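From: Lachlan Tuhiwai
To: Tomoana growers list
Subject: Re: Saving tomato seed, fermented or not?

Jarrah Nepia wrote:

> I have always just squeezed the seed onto a paper towel and let it
> dry on the windowsill. It works well enough for me, but last season
> I had spotty germination from the Toltow plants and someone at the
> swap table told me I should be fermenting. Is it worth the mess?
> Also, how many fruit do I need to save from? I only have room for
> a few plants.

Jarrah,

I did it your way for years and got plants every spring, so I won't tell you it's wrong. I changed over when I started giving seed away in larger amounts. Seed dried on paper towel comes with the paper stuck to it, and it clumps in the packet. Fermented seed comes out clean and you can count it.

My method is nothing special. Pick fruit that is fully ripe, a bit past eating if you can stand to wait. Cut it across the middle and squeeze the seed and gel into a jar. If the fruit is dry inside, add a splash of water. Cover the jar with a piece of cloth and a rubber band, write the variety on it, and put it somewhere warm and out of the way. The laundry is good. The smell is bad, and you won't want it near where you eat.
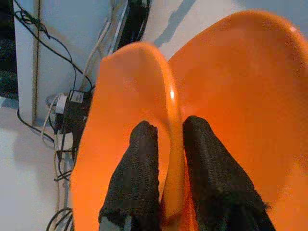
Stir it once a day. In warm weather mine are ready in 3 days. In a cool fall it can take longer, so go by the look of it. You want the gel gone from around the seed and the seed sinking when you stir. Don't leave it for a week and forget it. I did that with a jar of Dredberg and the seed had started to sprout in the liquid, which was the end of that batch.

When it is ready, fill the jar with water, let it settle, and pour off whatever floats. The hollow seed goes with it. Do that until the water is clear, then tip what is left into a fine strainer and rinse it under the tap, rubbing it against the mesh with the back of a spoon.

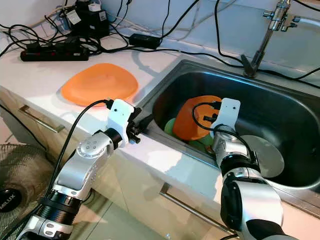
For drying I use a china plate. Coffee filters are fine too. Spread the seed in one layer and break it up with your fingers a couple of times on the first day or it will set like a cracker. Keep it out of the sun and don't use the oven, even on low. I give it 2 weeks before it goes in an envelope, and the envelopes go in a tin in the hall closet.

On numbers, I saved from six fruit of Vindden last year, off several plants, and ended up with 406 seeds after floating. That is far more than one garden needs. Even two or three good fruit will see you through, but take them from different plants if you have them. I would skip any plant that looked sick, however nice the fruit.

As for your Toltow, I'm not sure fermenting is the answer. If the packet spent the winter on that windowsill, I would look at the storage first -- heat and damp will do more harm than a bit of dried gel. Try ten of the old seeds in a damp cloth before you write them off.

One more question comes up often, and it may be useful to the rest of you. 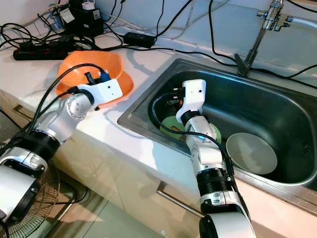
Can I save seed from a hybrid tomato?

You can, and it will usually grow, but the plants may not match the parent and may not match each other. If you want the same tomato again, save from an open-pollinated variety.

I have spare Vindden and a little Dredberg if anyone wants to trade. I'm short on early types this year. Write to me directly so we don't fill up the list, and tell me how many plants you have room for.

Lachlan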